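Surface Finish Inspector, Cokus Fabric Panels
Location: Perron works, building 3
Reports to: Lachlan Moffat, finishing line lead
Start: September

Cokus makes fabric-covered and coated panels for office partitions, storage units and bench fronts. The finishing line at Perron handles up to 300 panels per shift. We are hiring one full-time inspector to check color, seams and surface evenness before packing.

Duties

Check each panel under the fixed lamps and again under low side light.
Compare color against the master swatch for the order. The Jarel range has 19 shades, several of them close grays.
Mark creases, pulled threads, loose seams and coating streaks with removable tape.
Enter the fault code, panel number and position in the Trurkance log.
Set aside doubtful panels for a second check by the line lead.
Keep the inspection bench free of dust, offcuts and adhesive.

Requirements

Normal color vision. A short color test is part of the interview.
At least one year in textile, furniture, paint or print inspection, or similar work.
Able to lift one end of a panel with a second person. The longest standard panel is 1190 mm.
Able to stand for most of the shift.
Basic keyboard skills.

Training on the fault codes is given on site. Experience with sewing or upholstery is useful but not required.

Hours and terms

Day shift, starting at 7:00 a.m., with a paid break in the morning and an unpaid lunch break. Overtime is offered before large deliveries and is not compulsory. Safety shoes and work gloves are supplied. Pay depends on experience and is stated in writing before the interview.

How to apply

Send a resume and a short note to the finishing office at Perron, marked for Lachlan Moffat. The note should list the materials you have inspected and the kinds of faults you were asked to find. Candidates selected for interview will be asked to inspect a set of sample panels and explain their marks.

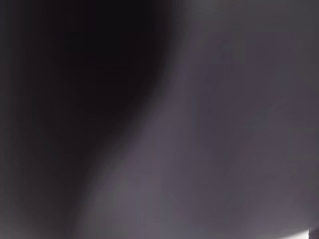 Gray shades take up the largest part of the inspector's day and account for most second checks. A gray with purple in it is hard to judge by eye: the same plain surface can look cooler in one area and closer to lavender lower down, and a faint line near the top may be a crease, a seam or only an edge. Applicants should be comfortable recording such a mark as "unresolved" until the panel has been turned and viewed again. Shade calls are made against the swatch only, never from a photograph.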